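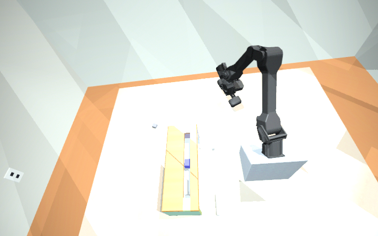

Hafiz Chin told us in the first interview that parents will leave a form if it asks for the child's medical details before it shows one single carer with a free place. He had tried three sites in one evening and finished none of them. This remark changed our plan for Pluken, and we put the search before the registration.

Project report: Pluken, a website for finding family day care in Eltness
Submitted 22/07/2019

1. Background
In Eltness most children under school age are looked after in the homes of registered carers. The carers are organised by the Nugroho office, which keeps the waiting list on paper. A parent must telephone, and the office rings back when a place becomes free. Our task was to design a website where parents can see free places by neighbourhood and by day, and write to the carer directly.

2. What we asked the parents
We gave out 200 questionnaires at the library and the swimming centre and received 60 back. Most parents wanted to know the hours first, and the price second. Several wrote that they would like to read something about the carer's own family and pets.
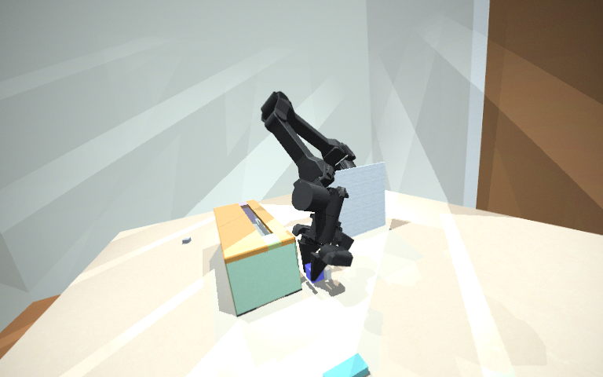

We had also asked if they would pay a small fee for premium membership. Very few said yes, so in our design every parent can send messages free of charge. The carers would pay a yearly fee, but this part is not tested, and the Nugroho office has not agreed to it yet.

3. Design of the pages
The search page has only two fields, neighbourhood and days. The profile page was harder.

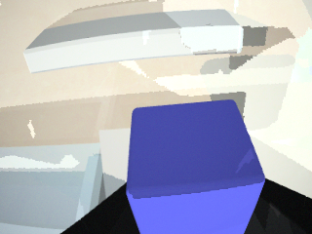

Each carer's profile has a calendar with the free places, and in the first version full days and half days looked nearly the same. We tried green and yellow, but the page became too busy. Now we use one colour in two strengths, like the blue block in the picture above, where the top is deep and muted and the front is much brighter. Full days have the dark blue and half days the bright one. The words are also written in the square for people who do not see colours well.

4. Messages
For the messages we used Jiltix, which one of us knew already from another course. A message goes to the carer's mailbox and the parent receives a copy. Telephone numbers stay hidden until the carer answers.
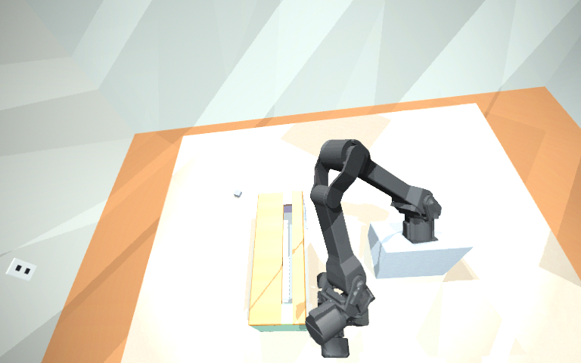
If there is no answer, a reminder is sent after 2 days. Faustino Escobedo found this too quick for carers who have children in the house until evening, and he suggested that each carer should choose the time herself. We have not built this yet.

5. Open points
The office must still decide who checks the carers' certificates before a profile is published. The text of the privacy page is a draft. We plan to show the site to the carers in September, at their regular meeting, and the profile form will be available on paper for those who prefer it.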